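Skikell, second viewing

I watched Skikell again in July, this time with the subtitles off and a notepad next to me. The first viewing was for the plot. The second was to check whether Ottar Brekke is as still in it as I remembered.

He is. Brekke plays Pascu, a ferry engineer who comes home to sell his father's workshop. In the first 30 minutes he has very few lines, and most of those are answers to yes or no questions. His last two films were comedies, and both used his voice heavily. In Fovico he talks through nearly every scene. The change here is large enough that I would not call it a variation on the same part.

The technical side supports him. The shots are long, mostly at medium distance, and the camera tends to stay put while people walk in and out. There is no music until the workshop is opened. Dialogue is mixed low against engine noise, which is fine on headphones and a problem on small TV speakers. I had to turn the volume up to 80 for the kitchen argument and then back down for the harbor. 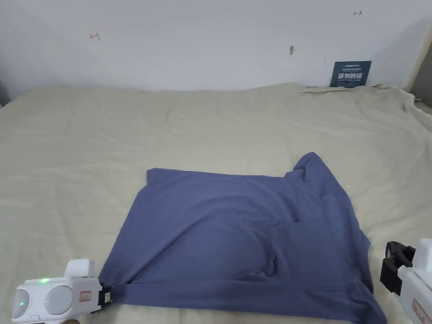
Blue fabric on a beige sheet.

The weak part is the middle. The subplot with the buyer takes up roughly a quarter of the running time and ends with a phone call we only hear one side of. I assume there was a longer version of it in the script. The buyer's second visit repeats information from the first, and the cut between them is abrupt enough that I went back to see if I had skipped a chapter.

Brekke's best scene comes late, when Pascu reads the inventory list out loud to his sister. It runs seven minutes with one cut. He reads item numbers in the same flat tone until he reaches 645, stops, and goes on with the next one. The film does not explain the number, and I missed the pause the first time.

I would put it above Fovico and a little below Fustaditz, which has a better script and a worse ending. The disc has a short interview with the sound editor and no commentary track. The interview covers the engine recordings in some detail and is worth the time if you care about that sort of thing.

Next up is Fustaditz again, probably the longer cut.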